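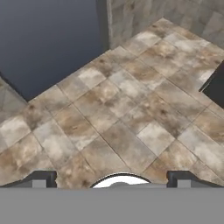 4.2 What the wrist view is good for

Hemulow started out with one rule I was pretty proud of: if the wrist camera has enough texture to track, trust it and let it correct the arm's pose estimate. It took me most of May to see what was wrong with it. Texture is cheap in the Inthanon kitchens, and a lot of it repeats. Take the view in Figure 1, with the gripper fingers at the bottom and mottled tan and cream floor tile behind them. My feature tracker loves a floor like this (so many flecks, so many nice crisp grout lines!) and it will happily lock on to the wrong tile, because one grout crossing looks an awful lot like the next one. The pose correction then jumps by one tile width, the planner believes it, and the arm sets off for a spot next to the counter.

So I split the old confidence score in 2. The first part asks how well the features match, same as before. The second part asks how many other places they would match nearly as well, and that one I compute by sliding the patch over the stored map and looking for rival peaks. If the rivals are too strong, the wrist view gets no vote and we run on joint encoders and the external camera until something less ambiguous comes along. The stains on individual tiles do help a bit here, though I wouldn't want to lean on them.

Ritva Hämäläinen suggested masking the gripper before any of this, and I wish I'd listened sooner. The fingers and the pale dome between them sit at fixed pixels in our wrist camera, so to the tracker they look like the most stable landmarks in the kitchen. With the mask off, the estimator kept deciding that the arm had stopped moving. The mask is a static bitmap, built once per gripper model, plus 8 pixels of padding for the rendered edges.

4.3 Handing over to the grasp planner

Once the pose estimate passes both checks, Hemulow gives the target to Viswood, our grasp planner. The switch happens above the object, with the fingers still open to whatever Viswood wants to do next. In Figure 2 they are hovering over the upper end of the banana, and that's a fair stress test for the handover: the banana lies diagonally across the plate, and the blender is standing just to the right. Viswood samples 300 candidate grasps along the object's main axis and throws out the ones that put any link through the rim of the plate or into a neighbor. I cap the whole thing at 40 milliseconds - past that we take the best candidate so far and move on.

One thing I'd do differently is the axis itself. We fit a straight line, and a banana is not a straight line, so grasps near the ends come out slightly rotated. A spline fit is sitting in a branch, but it isn't used for anything reported in this paper.

Figure 2. External view at the handover point, gripper above the plate.
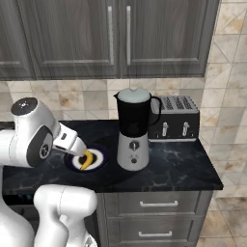

4.4 Logging and replay

Every correction, accepted or refused, goes into a Cluststead log together with both parts of the score. I can replay a run with different thresholds without rendering it again, and that is how I picked the values in the next section.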